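Visit to the Stuseck Brush Works
Posted 20/05/2022

Our group finally made the trip to Stuseck, which had been put off since April. There were 26 of us on the bus. The brush works is a long brick building behind the rail yard, and the visitor entrance is on the side away from the road, so we walked most of the way round it before finding the door.

Fongchan Tanasarn met us and took us through. She started on the packing line and now runs the sample room. She asked us to keep to the yellow path and to leave coats and bags on the hooks by the stairs.

The first stop was the fiber store. Most of the household brushes are now filled with nylon, which arrives in bundles and is cut to length on site. Natural bristle is still kept for the paint and shaving lines, in a separate room with the door closed. It smells strongly of horse. Several people had expected the natural bristle to be softer than the nylon, but the samples we handled were stiffer.

From there we went to the filling machines. A machine drills the holes in the brush back, folds each tuft over a small metal anchor and drives it in. The older machines do one brush at a time. The newer ones, bought when the firm took over the Nekisex works, do 2. It is loud in there and we were given ear plugs. One run is 1000 brushes of one color, after which the machine is stopped and cleaned before the next color goes on.

Trimming is done in the next bay. The brushes pass under a rotating blade, and the cuttings are drawn off by a fan. We were told the curved profile on the dish brush took a long time to get right, and that an early version was sent back by a hotel supplier because it left the corners of pans dirty.
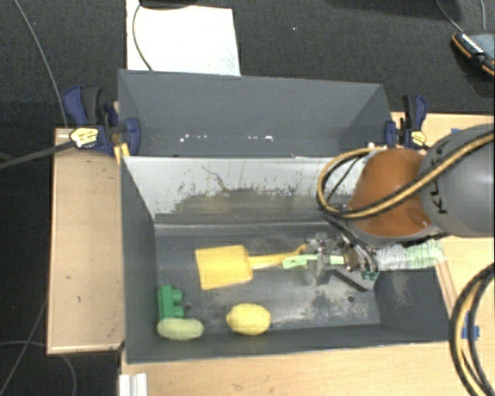 A light green brush in the front bin.

Upstairs is the sample room, with drawers going back to the firm's first catalog. The Thepsuriya range was the most interesting to me. These were clothes brushes with pear wood backs, sold in a flat box with a card explaining how to brush a felt hat. The Randier bottle brush is in the same cabinet and is still made, with a different wire.

We had tea in the canteen and then the shop was opened for us. Seconds are sold by weight, 300 grams for the smallest bag. I bought a bag of nail brushes and a radiator brush. The shop takes cards, but the tea is cash only.

The tour lasts most of a morning and there are a lot of stairs. Groups need to book through the office, and closed shoes are required on the factory floor. The bus can wait in the rail yard lot if the driver asks at the gate first.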